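The Gripper That Came to Coffee

Last updated 23 Nov 2025
3 min read

The Flitance arrives in a box that could hold a toaster, which is good preparation for how exciting it looks. It's a hand-held gripper with two white fingers and a camera, sold by Trilteck for $499. You squeeze, it pinches, and whatever you pick up is recorded so that a robot may someday do it worse.

I took it out to a patio, on the theory that anything meant for real life should survive a coffee break.
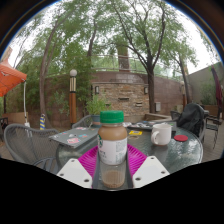 Trilteck's setup guide promises you'll be recording in five minutes. It took me about 2 hours, most of them spent with an app that wanted my password, then wanted a different one. Once it gave in, the gripper behaved well. The squeeze is light, and my wrist complained less than it did with the Sampaio kit I tried in April.

Valter Carrilho, who runs product support at Trilteck, told me the usual beginner's mistake is speed. "People grab things like they're late for a bus," he said. I slowed down. I felt like a man defusing a beverage.

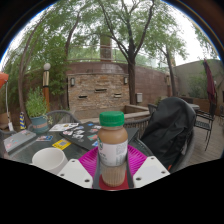

My complaints are small but they pile up. Spare fingers cost extra. The manual has three pages on cleaning and one sentence on exporting your files — and the sentence is wrong. Support did answer my email the same day, with a link to the manual.

Would I buy one? If I had a robot to teach, yes. I have a dishwasher, and it refuses to learn.

Related
Rasodside's lawn mower meets a hill
Sampaio kit review: bring a wrist brace
Robot vacuums and the rug problem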